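Skip to content Home About Recipes Allotment Contact

Search this blog Type and press enter

Sunday, July 28, 2024

Cooking dried beans, a year on

Last summer I stopped buying tins of beans. It wasn't a grand decision. The shop at the end of our road in Pitatstead closed, and carrying eight tins home from the bus stop made my shoulder ache, so I bought a sack of dried borlotti from a wholesaler and worked it out from there. A few people have asked how I got on, and Zofia Jakubowski has asked twice, so I've written it down.

I should say that I was bad at it to begin with. My mother cooked beans every week and I must have watched her do it hundreds of times without taking any of it in. My first pot was hard in the middle after two hours. The second went to mush while I was on the phone. I ate both, the first one as a sort of penance and the second one on toast, where it was quite nice.

Soaking

I soak overnight, in the big enamel bowl, with a spoonful of salt in the water. I had always been told that salt makes the skins tough. I have tried it with and without, and the salted ones come out better, with fewer split skins and more taste all the way through. My mother would not have agreed.

If I forget, I use the quick method. Bring the beans to the boil, give them a couple of minutes, turn off the heat and leave them with the lid on for an hour. They cook a bit less evenly but by the time they are in a stew you can't tell.

In warm weather the bowl goes in the fridge. I left a batch out on the worktop during the hot spell last August and it had a froth on it by breakfast and smelled of old flower water. That went on the compost.

Red kidney beans need more care than the others. They have to be boiled hard for at least ten minutes before you turn them down, and you can't start them off in a slow cooker. I do the same hard boil for anything I'm not sure of.

Weighing

For months I measured by the mug. The trouble is that a mug of small haricots and a mug of butter beans are very different amounts of food, and I kept ending up with either a mean supper or enough for the whole street. Now I weigh them dry. For the two of us, for one meal with bread, I allow 60 grams each, and a bit more if there's no other vegetable going.

I also weigh out several lots at once, on a wet afternoon, and put them in jars with the weight on a label. Then in the evening I only have to tip a jar into the bowl. It takes hardly any time and it has done more to keep me cooking beans than any recipe has.

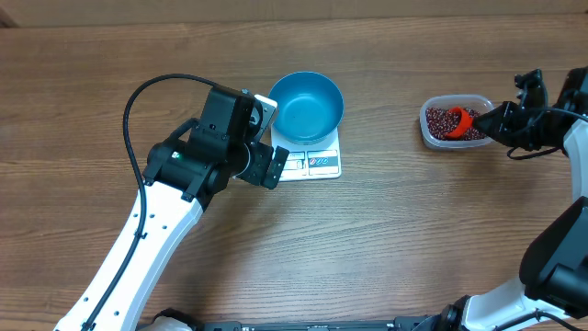

The pot

I have tried a pressure cooker, a slow cooker and an ordinary pan. I've gone back to the pan. The pressure cooker is quick, but I can't see in, and with old beans I like to see in. Kazimiera Krawczyk lent me hers for the winter and I gave it back in January with thanks and a jar of her own plum jam that I had been meant to return full of something else.

The pan I use is a heavy Cestach one with a chipped lid. I put the soaked beans in fresh water to cover by a couple of inches, then an onion cut in half, a bay leaf, a few garlic cloves with their skins on, and a good glug of oil. Hard boil, then down to the lowest heat the ring will do, with the lid slightly off.

After that it's waiting. Borlotti take me an hour and a quarter if they are this year's. Chickpeas can take twice that. The only test I trust is to eat five of them. If four are soft and one isn't, they aren't ready.

Tomatoes, vinegar and lemon go in at the end. I did a pot with a tin of tomatoes in from the start and it bubbled away all afternoon and was still like gravel at seven. We had eggs.

Old beans

Some beans will not soften. I had a bag of black beans from the back of the cupboard, no date on it that I could read, and I gave them a whole Saturday. A pinch of bicarbonate in the soaking water helps with this sort, but too much and they taste of soap. I now write the month on each jar and try to get through everything inside a year.

The liquid

Keep it. I poured it down the sink for weeks before Nikola Sowa saw me do it and shouted. It sets almost to a jelly in the fridge and it makes a very good soup with nothing more than some pasta and a bit of cheese rind. Beans also keep better sitting in it. Mine last four or five days in the fridge, and they freeze well if you leave some space at the top of the tub for the liquid to swell.

What it costs

I kept a tally in the back of my diary. The last sack worked out at 87 pence for what I'd call a big pan, enough for the two of us for three suppers and a lunch. The gas is on top of that and I haven't tried to work it out. I cook other things on the hob at the same time and I wouldn't know how to split it.

It does take planning, and I don't always do it. There are still 9 tins in the cupboard under the stairs for the nights I forget, mostly chickpeas. I don't feel bad about them.

What we eat most

Borlotti with sage and a lot of black pepper. Haricots with leeks cooked down slowly in butter. Chickpeas with spinach and whatever is left of a jar of roasted peppers. Butter beans I mash with lemon and have cold with cucumber – this is most of what I've eaten this July.

I've put a short row of borlotti in at the allotment, up canes, next to the shed. The slugs had the first sowing. The second is up to my waist and in flower, and if I get enough for one pan I will be pleased. I'll do a post on drying them when there is something to dry.

3 comments

Piyumi Selvanayagam
We always put a piece of kombu in with ours. My aunt says it's for the stomach, I just like what it does to the liquid. Do you salt again at the end?

Cremilda Peixoto
The onion in halves is how my grandmother did it. She took it out afterwards and ate it herself with oil on, standing up. Good luck with the second sowing, my slugs have had everything this year including the marigolds.

Zofia Jakubowski
Thank you! I only asked twice as you didn't answer the first time. Trying the butter beans tomorrow.

Older post Newer post Back to top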